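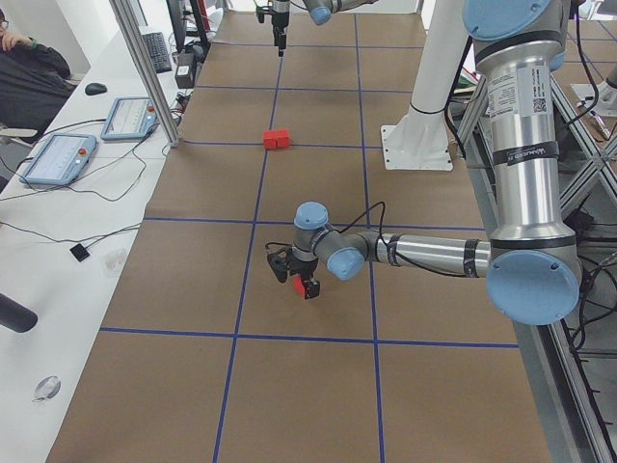 # Open day at a robotics lab, want visitors to run the arms themselves. How do we not make a mess of it?

Asked by Korkor Addo

Hi all! I work at Ilura (small shop, we do handling cells for people who pack little things into trays) and somehow I'm now the person in charge of our open day in October. We've got families coming in the morning and customers after lunch, and I would love for it to be more than people standing behind a rope while one of us talks.

What I have to work with is a two-arm table. The top is covered in brown paper and marked out in squares with dark blue tape, and the arms pick up small red cubes and put them down in other squares. There's a teach pendant for each arm on the desk that runs down the side. It's a nice setup because everyone gets it right away - cube goes from this box to that box - and you don't need to know a single thing about robots to see if it went right.

My questions, in no special order:

- Do I let visitors touch the pendants or not? My boss Ebenezer is a hard no. I'm a soft yes.
- How long should one run of the demo be? Right now our full routine is long and I can feel people drifting by the end of it.
- Both arms at once, or one at a time?
- Has anyone done the thing where visitors pick the target square? Does it hold up with a line of people waiting?

We did a practice run on Monday with the office staff and it was fine but kind of flat. People said "neat" and went back to their coffee. I'd like to do better than neat!

Budget is 500 dollars, and part of that is already promised to snacks.

---

## Answer from Kwame Dankwa (accepted)

Oh, I love this kind of thing. We've run an open day at Trurley two years in a row, and the first one was pretty bad, so here's what I'd hang on to.

**Let them pick the square, keep the pendant yourself.** I'm with your boss on this one, mostly. A pendant in a visitor's hands is slow. They don't know which button does what, they're nervous, you're leaning over their shoulder, and eleven people behind them are watching somebody read a screen. When a visitor calls out a square and your operator taps it in, it takes seconds and the visitor still feels like they did it. Our kids' group went nuts for it. One girl made the arm visit every corner and then asked for the middle "so it can rest."

The stop button is different. I show that to everybody before anything moves. I press it mid-move, on purpose, let them see the arm quit, and then reset. It's the best thirty seconds of the whole tour and it settles the parents down too.

**Name the squares.** You've already got the tape, so write on the paper! Big letters along one side and numbers along the other, thick marker, facing the visitors and not the operator. We didn't do that the first year and it was all "that one - no, the one next to it - no, *your* left." Put down fresh paper the night before because it gets scuffed up, and then run your pick positions again. I skipped that once. The new sheet had a ripple in it, the gripper caught it on the way down, and the paper came along for the ride.

**Keep it short.** One pick and one place per visitor. If they want another turn they go to the back of the line. Do your long routine twice in the day at set times and put the times on the door.

**One arm for the visitors.** Save the second one for the long routine. With both moving people don't know where to look, and you end up talking over your own demo. The handoff from one arm to the other gets a much bigger reaction if they haven't seen the second arm do anything yet.

For money, I'd spend it on a second screen for the people at the back. Everything happens low down on a table, so past the second row they're looking at jackets. We rented ours. Bring extra cubes too, they walk off in pockets.

Last thing, put a chair by the desk for whoever's running it and swap that person out every hour. I did a full afternoon by myself and by four o'clock I was sending cubes to squares no one had asked for.

> **Comment, Korkor Addo:** This is so helpful, thank you!! Lettering the paper never crossed my mind. Do you use a light marker? Ours is brown paper.
>
> **Comment, Kwame Dankwa:** White paint pen. Let it dry overnight or it ends up on the cubes.

---

## Answer from Ewurabena Aryee

I'll disagree a little with Kwame about the pendant. For the families, sure. But your afternoon crowd is customers, and some of them are going to have to live with one of these on their own floor. They want it in their hands. At Brornix we do small groups after lunch, four people at most, and each one gets to jog the arm at the slowest speed with one of us right there. We've sold work off the back of that. People stop asking "is it hard to program" once they've moved it themselves.

So maybe you and your boss are both right and it's just a morning rule and an afternoon rule?

Also talk to whoever does your safety paperwork *now* and not the week before. Ours wanted a marked line on the floor, a written note of the speed limits, and a name on the sheet for who's in charge of the stop. None of it was hard, but it took a while to get signed.

And tie up your cables where people walk.

---

## Answer from Tetteh Nyarko

we had 571 people through ours and the thing they liked best was the snacks so dont cut that part. also play music, the arms are quieter than people expect and it feels like a library in there

> **Comment, Korkor Addo:** Ha, okay, snacks are safe. Ebenezer has agreed to the afternoon rule as long as he gets to be the one standing next to the button.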